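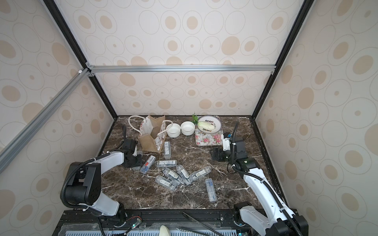
Fig. 7.1. Mixed goods on a counter: cases, bag, bowls, cabbage.

Search handouts Go

HOME 143: Keeping House, Keeping Track
Jornstead Continuing Studies
Unit 7: The Mixed Surface
Handout prepared by Elaine Cordeiro, revised May 2023

Bring this to the session. The version on the shared drive is the March one, which still has the section on spice racks that so many of you objected to in writing.

7.1 What we mean by a mixed surface

A mixed surface is any counter, table or sideboard that is doing more than one job. Storage units have doors, so their sins are private. A counter is public. It collects whatever was in your hand when the phone rang, and by evening it has become a small museum of interrupted errands.

For this unit a surface counts as mixed if it holds things from at least two of these groups:

Food (belongs in a kitchen, has opinions about temperature)
Serving pieces (bowls, plates, trays)
Small packaged goods (anything in its own case, with its own label)
Carriers (bags, boxes, baskets, the tote you got for free and resent)

Fig. 7.1 has all four, and so gets to be our running case. Ten clear plastic cases share the marble with two white bowls, a plate on a tray, and a paper bag with rope handles. We'll come back to the bag.

7.2 Loose, grouped, housed

Last unit's reading (Okafor, "Where Things Sit") gives three states for an object in a home. I use her terms because mine were worse.

Loose. The thing touches the surface directly and has no particular relation to its neighbors. The cases in Fig. 7.1 are loose. They are also scattered, which is the everyday word for loose and plural.

Grouped. The thing has company of its own kind. The two bowls are grouped: side by side, same color, clearly on speaking terms.

Housed. The thing sits in or on something else, which could be moved and take it along. The cabbage is housed on the plate, and the plate is housed on the tray. Okafor calls this double housing and is quite stern about it. She wants one carrier per object and regards a second as vanity.

I don't agree. A tray under a plate means you can carry the whole arrangement to the table with both hands and your dignity. You also get an edge, and an edge tells the other objects where to stop. Take the tray away and the plate becomes an island that the small goods will surround by lunchtime. Olumide Balogun argued the other side in class last term, at length, and his point about trays being one more thing to wipe is fair. I have put it in the exam reading so that I don't have to hear it again.

7.3 Clear cases: a warning

Students love a clear case. You can see what's in it! That is true of one case. Put ten of them on a dark marble top with white and tan veining, and what you mostly see is glare, labels, and stone showing through the parts that aren't label. Transparency is a fine quality in a container and a poor one in a crowd.

The label is supposed to fix this. Labels with printed text and a barcode were designed for a person with a scanner, or for a shelf where every item faces front. At home we have neither. If you keep small goods in their cases, do these in order:

1. Turn every label the same way up.
2. Put like with like. Read the label if you have to. (You will have to.)
3. Square the edges. Rectangles want to line up, and this is the one moment in housekeeping when the objects are on your side.
4. Decide on a carrier before you pick anything up.

Step 4 is the one everybody skips. Nneka Bashir's group did the exercise three times at the last session and each time ended up with somebody standing there holding four cases and looking for a place to put them, which was of course the place they'd come from.

7.4 The serving piece as display

A plate with a decorated rim is a piece of communication, whether or not anyone wants to be communicated with. The one in our running case has "Enjoy The Moment" written on it in dark letters, as well as arcs of little badges with Chinese characters. Somebody at a factory went to real trouble. Then a head of napa cabbage goes on top and covers part of the badges, and we are left to enjoy whatever portion of the moment is still showing.

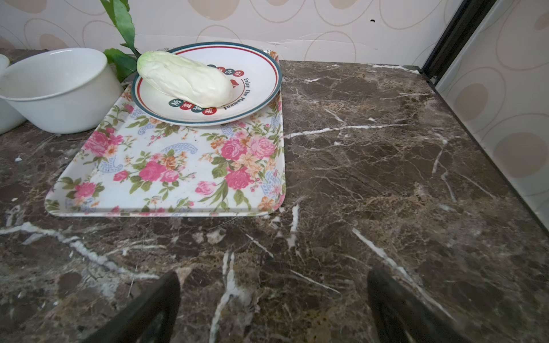
The rule I teach is that printed china is for small or flat food. Cookies, sliced fruit, a modest fish. A whole vegetable wants a plain plate or one of the bowls, where it can be as crinkled as it likes without competing. The exception is when the food is itself on display, and then you should admit it and commit: leafy greenery behind, pretty tray beneath, and no pretense that dinner is being made.

Patterns add up, too. Roses on a tray are pleasant. Roses on a tray beneath a patterned rim, on veined stone, against a wall covered in ovals, is four conversations at once. I'm not asking anyone to rip out a wall. I am asking you to notice that the plain white bowls are the only things resting your eyes, and to be a bit nicer to plain white bowls in general.

7.5 Back to the bag

A paper gift bag is the most tempting carrier in the house. It's open at the top, it stands up by itself, and it has handles. People will sweep a whole counter into one and call the room clean. In the terms of 7.2 the objects have gone from loose to housed, so technically they have made progress. They have also made a bag that no one will look into until the next holiday.

Use a bag when the goods are leaving: a gift, a return, a delivery to your sister. For goods that are staying, use a tray or a shallow box. Small flat cases at the bottom of a tall bag go on edge, slide under one another and turn their labels to the paper, and you can forget steps 1 through 3.

7.6 Exercise (50 minutes, in pairs)

Set up a mixed surface of your own with things from all four groups. One partner clears, the other keeps notes and keeps quiet. Swap. Write up what moved first and what was left for last, 300 words, no diagrams please. Jennylyn Aquino is collecting them this term and has asked me to mention that she can't read pencil.

Bring your own vegetable. The department's budget does not stretch to cabbage.

Related handouts
Unit 5: Drawers and What We Tell Ourselves About Them
Unit 6: Where Things Sit (reading guide)
Unit 8: Shelves, Front to Back
Trays: A Rebuttal (O. Balogun)
Reading list and late work policy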